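About Kurkia

June
By Ginette Campbell

Kurkia is a small sewing and mending school in Clukville. Evening classes mostly, plus a Gosling group for kids on school breaks. Been going 21 years now, started at my kitchen table with one machine and a box of my aunt's patterns. The machine still works. The box fell apart.

We teach people to fix and make their own clothes. Hems, zippers, buttonholes, linings, darning, then skirts and shirts when you're ready. No grades. You bring what you've got and we start there. Some people come in with a winter coat that needs a new pocket and stay for the whole term, others fix the pocket and we never see them again. Fine either way.

The rooms are upstairs at the old Driron building, street door on the left, ring twice. We moved in when the shoe repair place downstairs retired and the rent got sensible. Two rooms – the big one for machines, the small one for cutting and hand work. Tea is in the hallway. Please don't bring it in near the wool.

Classes are kept small. Beginners start at 6:30 in the evening and we finish by nine, earlier if everyone's eyes are going. Mending Table is drop-in, pay what you can, no need to book. Pattern drafting runs twice a year and fills up fast, so get your name down early. Up to 62 people come through in a normal term, which is about all the stairs can take.

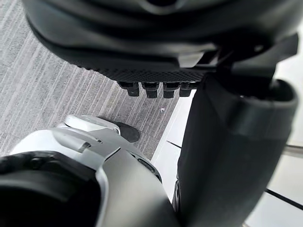
Black housing with the row of four pegs hanging below it.

Who teaches? Me, for beginners and the tailoring course. I did alterations for a bridal shop for a long time before this, so if you have a fussy hem I'm your person. The other teachers all learned here first and came back, wich I am prouder of than anything on the wall. They take the Gosling group, the knit repair and most of Mending Table.

What to bring – scissors you like, pins, a pencil, the thing you want to fix. We have thread in most colors but not much purple. Fabric scraps are in the bins under the window, help yourself, put the big pieces back folded. Machines are provided. If you'd rather learn on your own, carry it up and we'll help you thread it and clean out the lint.

Costs are on the class sheet by the door or ask by email. There's a low-cost place in every course and you don't have to explain why you want it. Last year the Mending Table got to 1000 repairs, mostly jeans knees, and a tent. We'd take another tent.

Kids in the Gosling group need to be old enough to sit at a machine with there feet reaching the pedal. Younger ones can do hand sewing with a grown-up staying. Felt, big needles, a lot of buttons.

New term list goes up at the end of the month. Beginners first, then drafting once I've worked out which evenings we can have the small room. Questions to the office, mornings are best – I'm usually cutting out by noon and don't hear the phone.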